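Sallach changes allergen label rules for packaged snacks

Apr 21, 2018

The town of Sallach has adopted a revised labeling standard for packaged crackers, cookies and thins sold in its retail stores. The standard takes effect in September and applies to any store that carries more than 500 packaged food items. Smaller stores may follow it but are not required to.

Under the revised text, the shelf tag for each product must repeat the allergen statement printed on the package. Tags currently in use show only the product name, unit price and net weight. Tree nuts, sesame, milk, egg, wheat and soy must each be listed by name. General terms such as "seed blend" or "nut flour" will no longer be accepted on a tag unless the specific seed or nut follows in parentheses. 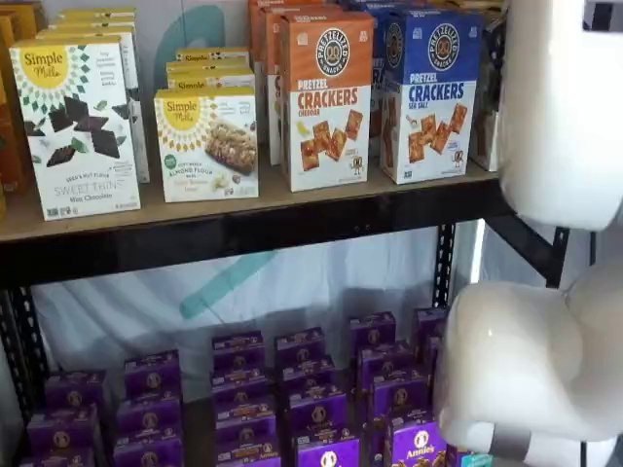

Simple Mills Sweet Thins in Mint Chocolate, with "Seed & Nut Flour" printed on the front of the box.

The change affects grain-free and reduced-grain products most directly. Flour made from seeds or nuts is often a blend, and the order of ingredients can differ between flavors in the same line. A single tag covering several flavors will therefore be allowed only where the allergen statements are identical. Where they differ, each flavor needs its own tag.

Type size is set at 2 millimeters minimum for lowercase letters. Tags must be fixed to the shelf edge below the product. Stores using electronic tags may show the allergen statement on a second screen, provided the first screen carries a symbol indicating that more information follows.

The draft was prepared by Umut Kılıçarslan, a food labeling analyst with the consulting firm Dusasov. His report compared package text and shelf tags for 800 products. The most common fault was an outdated tag left in place after a recipe change.

"The package is normally correct," Kılıçarslan said. "The tag is printed from a separate database, and that database is updated on a different schedule."

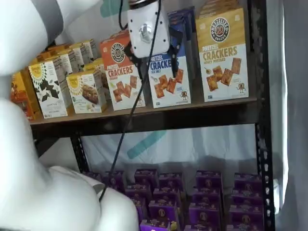 Compliance and costs

Dirnidel, which supplies tag software to retailers in the area, said an update with the new fields will be released before the effective date. Stores using the older Marti printing format will need to convert their product files first.

A store found out of compliance will receive a written notice and have 30 days to correct its tags. The fine for a repeat violation is $1,000. Products sold from bulk bins are covered by a separate rule and are not affected.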